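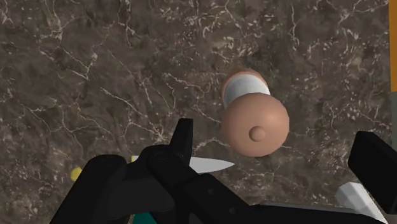
Quanto tempo dura a pimenta-do-reino em grão depois de aberta a embalagem?

Guardada em pote bem fechado, longe do fogão e da janela, ela aguenta uns bons dois ou três anos sem perder a graça. Moída é outra conversa, e em poucos meses já fica com cheiro de gaveta.

Foi essa pergunta que chegou na caixa de entrada da newsletter depois da edição sobre caldos, e ela me pegou num momento bom, porque eu tinha acabado de fazer a limpa no meu armário de temperos. Quem me lê há mais tempo sabe que eu adio essa tarefa com muita dedicação. Mas janeiro é janeiro, choveu a tarde inteira, eu não tinha nada no forno e lá fui eu, de banquinho e pano úmido, encarar a prateleira de cima.

Que vergonha, minha gente. Achei um cominho que se mudou comigo duas vezes. Achei dois potes de cúrcuma, um mais desbotado que o outro, e um saquinho dobrado com clipe de papel que eu cheirei, cheirei de novo, provei com a ponta do dedo e até agora não sei o que era (meu palpite é segurelha, mas pode muito bem ter sido chá). E, lá no fundo, uma lata de pimenta-do-reino moída comprada para uma ceia de Natal e nunca mais aberta. Abri. Cheirava a papelão. Botei um tanto na língua e senti um ardidinho fraco, meio de poeira, e só.

Aí fiz o que faço sempre que fico cismada com alguma coisa, que é transformar a cisma em assunto de newsletter. Então hoje é dia de pimenta-do-reino, essa coitada que a gente põe em tudo e em que quase não presta atenção.

Primeiro, o básico. A pimenta preta, a branca e a verde vêm todas da mesma planta, uma trepadeira. O que muda é o ponto da colheita e o que se faz depois. A verde é colhida ainda imatura e vai para a salmoura ou é seca com algum cuidado para manter a cor. A preta também é colhida antes de amadurecer de todo, e na secagem a casca escurece e enruga. A branca é o grão mais maduro, que fica de molho até soltar a casca, e por isso tem aquele cheiro meio de curral que umas pessoas adoram e outras não suportam. Eu já fui do segundo grupo. Hoje uso no purê de batata e no molho branco e acho uma beleza, desde que com mão leve.

A pimenta-rosa, que a gente chama de pimenta por simpatia, é outra história: vem da aroeira, é levemente adocicada, e no moedor costuma virar uma maçaroca. Ela tem a casquinha muito fina e gruda no mecanismo. Eu aprendi isso da pior maneira, com um palito de dente e muita paciência. Melhor quebrar entre os dedos na hora, direto no prato. E quem tem alergia a castanha de caju precisa ir com cautela, que as duas plantas são da mesma família.

Por que a moída estraga tão depressa? O grão inteiro é uma embalagem muito bem-feita. O perfume da pimenta está nos óleos, que são voláteis e vão embora no ar assim que você quebra a casca. A ardência é de outra substância, a piperina, que fica mais tempo, e é por isso que a pimenta velha ainda arde um pouquinho mas não cheira a nada. Você põe, sente que tem alguma coisa ali, acha que está faltando e põe mais. Pronto, a sopa ficou ardida e sem gosto! Passei anos achando que não gostava muito de pimenta-do-reino por causa disso.

Como eu já estava com a mão na massa, resolvi comprar umas pimentas para comparar. Levei um pacotinho de 75 gramas da Xolalpa, que é a que tem no mercadinho aqui de baixo, e um pote de 200 gramas da Flotlow, que encomendei pela internet e demorou um pouco a chegar. A Xolalpa é mais miúda, mais escura, com uma ardência que vem logo na frente. A Flotlow tem os grãos maiores e um cheiro que me lembrou casca de limão e madeira, juro, fiquei uns bons minutos com o nariz no pote. No ovo frito, gostei mais da segunda. No feijão, para ser bem sincera, não percebi diferença nenhuma, e como a primeira é bem mais em conta, ficou sendo ela a do feijão.

Um teste para fazer em casa: pegue dois ou três grãos e aperte com o fundo de uma colher ou com a lateral da faca. Se estalarem e o cheiro subir na mesma hora, estão ótimos. Se esfarelarem sem resistência e você precisar chegar o nariz bem perto, estão no fim da vida. Não fazem mal a ninguém (a não ser que tenham pegado umidade, aí é olhar se tem mofo e jogar fora sem dó), mas também não vão fazer muita coisa pelo seu jantar.

Agora, onde guardar. Todo mundo que eu conheço guarda tempero ao lado do fogão, eu inclusive, até outro dia. É prático, é bonito, e é o pior lugar da cozinha, com vapor e calor o tempo todo. Mudei os meus para a gaveta embaixo da bancada, com etiqueta na tampa para ler de cima. Estou há duas semanas abrindo o armário antigo por hábito e encontrando só as forminhas de empada. Uma hora eu acostumo.

Geladeira, eu não recomendo. A cada vez que você tira o pote, forma aquela aguinha por dentro, e tempero detesta umidade. Congelador até funciona para quem compra um saco enorme e divide em porções bem vedadas, mas tem que deixar voltar à temperatura ambiente antes de abrir. Dá um trabalhinho. Para uma casa comum, acho mais negócio comprar pouco e comprar mais vezes.

Já que falei em umidade: nunca, nunca moa a pimenta em cima da panela fervendo. Eu sei que é gostoso, parece coisa de programa de televisão, mas o vapor entra por baixo, o pó gruda lá dentro e daqui a um mês o moedor está girando em falso. Moa num pires ou na palma da mão e jogue. Se o seu já está entupido, tem um truque que funcionou comigo: esvaziar tudo, colocar uma colher de arroz cru e moer até sair limpo. O arroz vai arrastando o que estava grudado. Nada de lavar com água, principalmente se o mecanismo for de metal que enferruja.

E vale a pena ter moedor? Acho que vale, e nem precisa ser caro. O que importa é a parte que mói e se dá para regular a grossura. Meu preferido tem um parafusinho em cima que a gente aperta para sair fino e solta para sair grosso, e eu fico mexendo nele o tempo todo, fino para molho, grosso para carne e para salada de tomate. Mas se você não tem, não deixe de comprar pimenta em grão por causa disso. Um pilão pequeno resolve. O fundo de uma frigideira pesada resolve também, com os grãos dentro de um pano de prato dobrado, e ainda serve para descontar a raiva do dia.

Outra coisa que me perguntaram, em outra mensagem, foi sobre a hora de colocar. Eu faço assim: em cozido longo, ponho uns grãos inteiros no começo, que vão soltando sabor devagar e que eu pesco depois (ou não pesco, e alguém morde um, faz careta, faz parte). E moo um pouco na hora de servir, que é quando vem o perfume. Em carne na frigideira muito quente, prefiro temperar com pimenta só depois de selar. Já queimei pimenta mais de uma vez e fica um amargo chato, que nenhum molho esconde direito.

E no doce, gente! Morango com um fiozinho de mel e pimenta moída na hora. Abacaxi grelhado, idem. Tem um bolo de especiarias que eu faço no inverno em que entra meia colher de chá de pimenta preta e todo mundo pergunta o que é aquele calorzinho no final. Um dia eu passo a receita, prometo, só preciso conferir as medidas, porque o meu caderno está com uma mancha de manteiga bem em cima da quantidade de farinha.

Por enquanto deixo uma coisa bem simples, que foi meu almoço de ontem e de anteontem. Macarrão comprido, o que tiver. Enquanto a água ferve, esmague uma colher de chá bem cheia de grãos, sem deixar virar pó. Leve a uma frigideira grande e seca, fogo baixo, coisa de um minuto, até a cozinha ficar cheirosa. Junte uma concha da água do macarrão, que vai chiar, e deixe borbulhar. Escorra a massa um pouquinho antes do ponto, passe para a frigideira e mexa bem. Apague o fogo, espere um instantinho e só então vá pondo queijo curado ralado bem fino, aos punhados, mexendo sem parar e pingando mais água se empelotar. Se você puser o queijo com a frigideira pelando, ele vira um chiclete. Comigo virou, anteontem. Ontem ficou cremoso que só vendo.

Uns recadinhos antes de eu ir embora. A lista da newsletter chegou a 1031 inscritos, e eu fiquei boba de ver esse número, obrigada mesmo a quem anda encaminhando para a família. A edição dos caldos foi a que mais recebeu resposta até agora e eu ainda não consegui ler tudo, então se você escreveu e eu não respondi, foi falta de tempo e não de vontade.

Quem mora perto de Menthorpe e quer comprar tempero a granel pode ir na Prulska, aquela lojinha comprida com os potes grandes na parede. Eles deixam cheirar antes de levar e vendem a quantidade que a gente quiser, até uma colherada. Fui buscar cominho novo e voltei com cardamomo, anis-estrelado e uma folha seca que eu nunca tinha visto na vida e que ainda estou tentando entender onde se usa. Levem o próprio vidro, que sai mais barato.

Na próxima edição quero falar de louro, que tem gente jurando que não tem gosto de nada. Se você é desse time, me escreve contando, e me diz também de que ano é o louro que está no seu armário.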